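August, early evening, windows open

I'm writing this at the kitchen table with my elbows on that sticky plastic cloth, and I've decided I like the thing again. I went off it in spring. I had a whole plan to get a plain linen one from Fanska, the nice shop with the baskets in the window, and I even went in and stroked a few. Then I saw the price and came home and wiped down the red checks with a dish rag, and that was the end of my linen period.

It creases, that's the trouble. I folded it up when I painted the chairs and it has never forgiven me. One corner won't lie down no matter what I put on it. I tried the iron on low with a towel over it, which smelled so bad I had to go stand on the back steps for a while. I tried leaving the big atlas on it overnight. The atlas left its own mark! So now there are the old creases plus one nice straight new one.

Anyway, the day. I had grand ideas about lunch and then it got hot and the grand ideas went away. By noon the sun was coming straight in over the sink and landing on the far end of the table, so bright you could hardly look at the cloth there. I should get a blind. I've been saying that for 2 summers. I did measure the window once, 35 inches, and wrote it on the back of an envelope, and I'd bet money the envelope is in the drawer with the dead batteries.

So lunch was bits. I've been on a fruit kick lately and I keep cutting things in half, eating one half standing up, and wrapping the other half in plastic like a responsible adult. Then the wrapped halves pile up and I feel judged by them. My sister-in-law says people who live alone should buy smaller fruit. I said I'd mention it to the fruit. 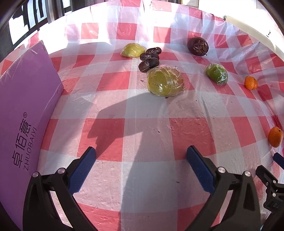
I do love a date, though. I never bought them until last winter, when Lemaire started putting them out by the register, and now I can't get through that line without a bag. They're too sweet on their own after the first couple, so I have them with something sour, or with a bit of salty cheese if there is any. There wasn't any today. There was one heel of cheddar so hard I could've tiled the bathroom with it. I grated what I could over last night's potatoes and called that the hot part of the meal.

After lunch I meant to do the pantry shelf and got as far as taking everything off it. You know how that goes — an hour of reading labels and then it's all on the floor and you need a cup of tea. I found two jars of mustard, both open, and a tin of chestnuts I've moved house with. I found the good vanilla I was so sure I'd lent to somebody, and I'd been a little cool with that somebody over it too, so I'll have to be extra friendly at the barbecue. The lentils went into the tall jar and the rice went into the jar the lentils used to be in, and the labels are now wrong on both. I'll fix them tomorrow. (I won't.)

The lady from upstairs knocked around three to borrow my stepladder and stayed to talk about her trip to Wodirari. They had rain the entire week and she said it was the best vacation she's had in years, just cards and soup and nobody making her walk up anything. I was jealous! I haven't wanted to be rained on so much in my life. She ate a few dates while she talked and took the ladder away under one arm like it weighed nothing.

Then I tried to cut some fruit up properly for a salad to have later, with lime and the mint that's taking over the windowsill. My little Trokico knife is as blunt as a spoon. I've had it forever and it used to go through a melon rind with no effort, and now I have to lean on everything. I sharpened it on the bottom of a mug, the way my dad did, and it helped a tiny bit, or I wanted it to. The mint I just tore up with my fingers. I'd like to say I was patient about the whole thing but I used some words.

It's cooled off now and there's a breeze at last. Somebody down the street is grilling onions and it's making me hungry all over again, even though I'm full of fruit and old cheddar. The pantry stuff is still on the floor. I stepped over it to get the salad bowl and stepped over it again coming back, so I guess that's where it lives tonight.

Need to buy: cheese, limes, jar labels, and cling wrap, the wide kind this time. Also call about the blind. The envelope wasn't in the battery drawer, I just looked. I'll have to measure again.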